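Wultard progress report no. 3
17 Nov 2025 | by Dexter Lumanlan

Hello again, and sorry this one is a bit later than the last. Since August the game has gone from something I had to talk people through to something they can pick up and play without me hovering, so I'm in a good mood!

For anyone at Biltero who has joined since the first report: Wultard is a side-scrolling platform game in the style of the old 8-bit cartridges. You play a lamplighter going home through a flooded town, and your lamp is your weapon, your torch and your health bar all in one. Your grant pays for the level design, the music and my rent.

Where we are with levels. The plan says 51 rooms and 30 of them are finished, by which I mean drawn, playable from end to end and with their enemies in. The canal section (rooms 12 to 19) took far longer than I'd budgeted. I had the water rising on a timer and it was miserable, you'd die to a clock you couldn't see. It now rises a step each time you light a lamp, and suddenly there's a choice in it. I had to redo most of the ladders though, and two rooms went in the bin altogether.

The jump has changed again. I know, I know. It used to be fixed height, like a lot of the games I grew up on, and I was stubborn about keeping it. Then I watched people at the Villanueva play evening miss the same ledge over and over while holding the button down as hard as they could. Holding the button now gives you a higher jump. The older rooms all need a check to make sure you can't hop over the hard bits, and I'm halfway through that.

Music is going well. Mylene Pangilinan has delivered 10 tracks, all written within the four sound channels we agreed on, and the bell tower one has been stuck in my head for a fortnight. She still owes me the boss theme and I still owe her a boss, so we're even.

Bugs: 74 open on the list this morning. That sounds grim, but a good chunk are single tiles drawn the wrong colour. The one that worries me is the save file, which now and then forgets which lamps you've lit if you quit during a door transition. I can't make it happen on purpose yet. It's top of the pile.

Money is on track apart from the cartridge run. Fekasar have put up their price for the shells, so I'd like to move what's left of the travel line across to cover it. Could you let me know if that's all right before I order?

Next up: the rooftops, the save bug, the boss, and a proper two-button title screen.
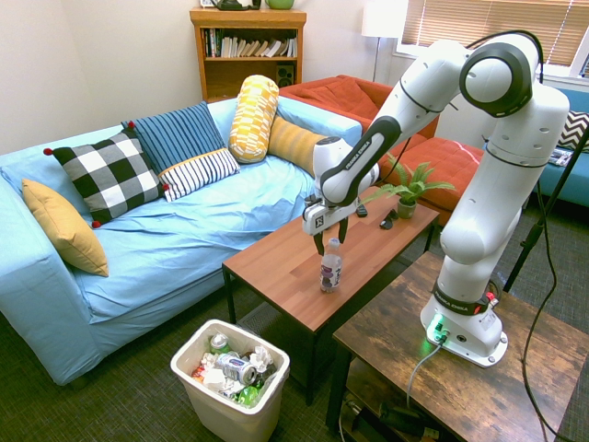
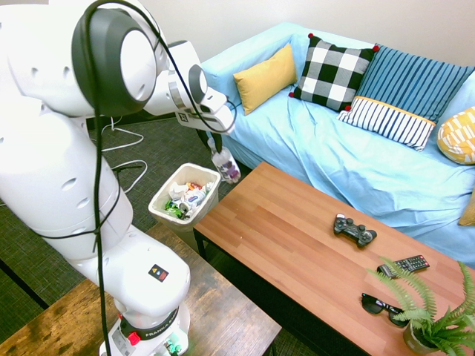 Mylene Pangilinan: Boss theme is half done, but I need to know whether the fight has one phase or two before I write the loop. Also please don't cut the bell tower room, I wrote that tune for the long climb and it won't work anywhere else.

2 comments | 6 shares
Back to top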